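Part-Time Linen Finisher, Killetti Table Rentals

Killetti rents tablecloths, napkins and runners for weddings, church suppers and company dinners. We are hiring one part-time finisher for our Charbonneau shop, starting in September.

The work is pressing, folding, checking and packing. You will look over each cloth when it comes back from the wash, set aside anything with a stain or a pulled thread, and fold the rest to size. A normal week is over 500 napkins and 200 cloths. Small mending jobs go to our sewing table, and if you can sew you are welcome to take some of those too.

Hours are 7 a.m. to noon, four mornings a week. Some weeks in late spring run longer. You will be on your feet most of the shift and should be able to lift a full bin with a partner.

No experience is needed. We train on the press for the first two weeks at full pay. Lace and printed cloths are folded by hand and take longer to learn, so new people start on plain white.
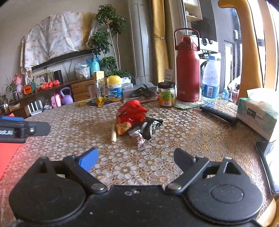 Pay is hourly and goes up after the training period. There is a $200 bonus at six months. Parking is free behind the building.

To apply, stop by the front counter before 3 p.m. and ask for a form. Please list two people we can call who have worked with you.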